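Support ticket: Wrestler missing from 35 kg bracket after weigh-in import
Product: Vurnavport tournament manager
Club: Nonthorpe Junior Wrestling
Opened by: Volodymyr Ostapchuk
Priority: High
Status: Solved

Message 1, 08:10

Good morning. I am the person who makes the draws for the Nonthorpe junior open in June. I have imported the weigh-in list from our test evening and the program shows 105 wrestlers. The file has 106 lines, but the first line is only the column names, so 105 is correct. However, when I press Make Brackets, one boy is not in any bracket. His surname is Tsao and his weight is 35.0 kg exactly.

I have tried these things already:
- closed the program and opened it again
- deleted the import and made it a second time
- checked that his licence is valid (it is)
- changed his club from Stestamlow to Nonthorpe and back again

The result is always the same. He is in the list of entries, but his bracket field is empty. There is no error message.

Message 2, support desk, 08:55

Hello Volodymyr, thank you for the clear report. Could you tell us how your weight classes are set up? Please open Settings, then Classes, and copy the lines for the two classes on each side of 35 kg. Please also tell us if you use a weight allowance.

Message 3, 09:20

These are the lines as I see them:

Class 32: from 29.1 to 32.0
Class 35: from 32.1 to 34.9
Class 38: from 35.1 to 38.0

Now I see it myself. The number 35.0 does not belong to any class. I did not type 34.9, I am quite sure of this. I copied the classes from the last season with the button Copy Season, and last year the boys at 35.0 were wrestling without a problem. The allowance is switched off.

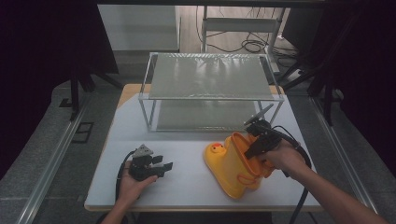 Attachment 1 of 1: white table with clear two-tier rack and yellow duck boot

Message 4, support desk, 10:05

Thank you, the attachment has arrived and the class lines explain the empty field. Last season your allowance was switched on, so a boy at 35.0 was still accepted by the class below. When you copied the season, the limits came across but the allowance did not. Please change the upper limit of Class 35 to 35.0, save, and then press Rebuild (the button Make Brackets will not read the limits again).

Please be careful: Rebuild will remove any seeds which you have put in by hand.

Message 5, 10:40

I have changed the limit and pressed Rebuild. Tsao is now in Class 35, in the second pool, and his first bout is number 21. Thank you.

I had put in the seeds for four classes and they are gone, as you warned. It is not a big problem, I have them on paper. But I have two more questions.

First, the bout list now has 216 bouts and before it had fewer. Is this correct with only one more wrestler? Second, can I see somewhere which wrestlers have no bracket, without reading the full list?

Message 6, support desk, 11:30

Yes, this can happen. With Tsao the class went over the limit for a single round robin, so the program divided it into two pools and added the crossing bouts and the placing bouts. Rebuild also made the other classes again with the same rule. If you prefer one pool, raise the limit under Settings, Pools.

For the second question, open Entries and choose the filter "Bracket: none". After weigh-in this list should be empty.

Message 7, 11:50

The filter works and the list is empty. I will leave the two pools, as the coaches from Stestamlow asked for more bouts for the small ones anyway. I would like to suggest that Copy Season shows a warning when the allowance is not copied. You can close the ticket.

Support desk, 12:15

Suggestion passed to the development team. Ticket closed.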